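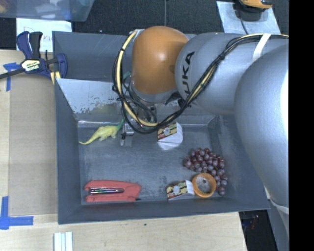 Cable bundle sags into the bin when the arm reaches low – how do you route yours?

Posted by Duangjai Khunthong, Jul 1, 2019

Hello all, and sorry in advance for the long post! I share a workshop with a few friends, and since spring we've been putting together a bin picking setup around a secondhand KUKA. I did the wiring to the gripper myself, running everything along the outside of the arm with small black ties and a strap near the top. It works fine up high. But when the gripper goes down to the bin floor, the bundle hangs over the bin in a big lazy curve, and I keep expecting it to hook something on the way back up.

We're practicing on odds and ends (a toy dinosaur, grapes, a red stapler, a couple of little cartons) and the stapler is the one that scares me, lying there with its arms open. If I pull the slack out, the wrist can't make its full turn. If I leave it in, I get the droop. The bin is held with a bar clamp at the corner, so at least that part stays put. Has anyone found a happy middle without buying a proper dress pack? I have 60 dollars left in the budget, and I'd love to keep most of it.

Kulap Wongsuwan

Welcome, and what a fun project! I went through the very same thing with mine, so please don't feel bad about the loop. You do need that slack, you just want it stored somewhere else. Move it back behind the elbow and hold it up with a spring balancer or even a good bungee, so it feeds forward when the wrist goes down and gets pulled back when it comes up.

Then take off the last few ties before the wrist and put on a loose hook-and-loop strap, one the bundle can slide through. I used a Dawber sleeve over the whole thing, 19 dollars for more than I needed, and it slides nicely. Jog the arm by hand at slow speed to all the corners of the bin before you trust it – and turn the last joint both ways at each corner, that's where mine got tight. I had 5 tries at it before I was happy, so be patient with yourself.

Hajnalka Erdős

just limit the last axis in software. you probably don't need the full turn for grapes

Thongchai Petchrat

I'd do what Kulap says, and also use Hajnalka's limit while you're testing. One small thing to add: check your air line separately if you have one in there, because it won't like the same bend as the thin wires. I tie mine on the outside of the curve. And do write back with how the bungee goes, I've been meaning to redo my own since last September!

Contact us | © 2019 Okness Workshop Help | Back to top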